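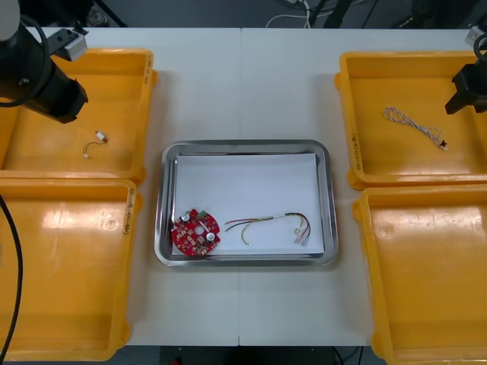
*Work table with the four orange-yellow bins and the metal tray in the middle*

Subject: Re: [trulby-parts] Bins for the cable leads
2020-01-25

> I still think the four-bin layout is the answer. Two on the left,
> two on the right, tray in the center, and every lead gets a home.
> Prandholm has used it since September and they swear by it. We
> could get through the whole Mottram box in an afternoon.

An afternoon? I'd like to see that. The Mottram box has 82 leads in it by the packing slip, and half of them are tangled.

Look at the table. One short lead with a white connector in the upper left bin, one white-and-blue cable in the upper right, and both lower bins empty. Any layout looks good with two cables on it. Try it with a pile.

I'm not sold on marker on the rims either. The writing runs vertically, so you have to tilt your head to read it, and I doubt it will survive much wiping. Printed labels on the front edge, please.

And what is the tray for? If it's for leads waiting to be sorted, fine, but it needs to say so. At Zollcombe the "waiting" tray turned into the "don't know" tray and stayed full.

Before we order more bins, would someone run the Mottram box through these four and post how long it took? I'll hold off on the order until then.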